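Notebooks > Eltholm > Handheld data > Gripper timing

Feb 7, 2025

Continued from the page on clock drift. Today I wanted to know if the delay between the wrist camera and the finger encoder is constant, or if it grows during a long recording. If it is constant I can subtract it once and forget it. If it grows, the policy learns to close the fingers too late, and I think we already see this in the Talix runs, where the arm arrives well but then grasps air.

Method: one operator, glove on the right hand, gripper held by hand, fisheye lens. Open and close the fingers at the beginning of the episode, then normal work, then open and close again at the end. I compare the first fully closed image with the first closed value of the encoder. I recorded 79 episodes. From these I removed 2 where the encoder file was empty. I did not yet look why.

Room light was left as it is, and I did not clean up the background. Last time we cleaned everything and the result did not transfer to any normal room. 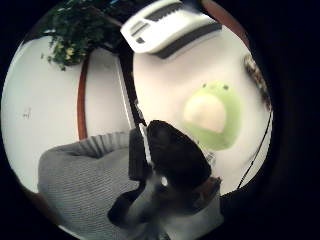

Lenuța Surdu thinks that the opening and closing at the start should not be in the training data at all, even when it is useful for the timing. Her argument is that the policy will copy it, and we will get an arm which claps before each task. She would cut it out by script after the offset is computed, and keep the raw file on the side.

I agree with this. I will cut after the second opening, plus 200 ms for safety.

Result so far: the offset at the start is stable between episodes. At the end of the episode it is larger, in the long ones more than in the short ones, so it is drift and one constant is not enough. I fitted a straight line between the start and the end value. With the line the remaining error is 22 ms in the worst episode, which is less than one image at our rate. Good enough for me, but Uthai should check the fit, I did it late in the evening.

Not clear: does the drift depend on the temperature of the board? The board was warm to touch after the last block. I did not measure it.

To do:
- script for cutting, ask Shaimaa where the old one is
- retrain with corrected times, same seed as before
- look at the empty encoder files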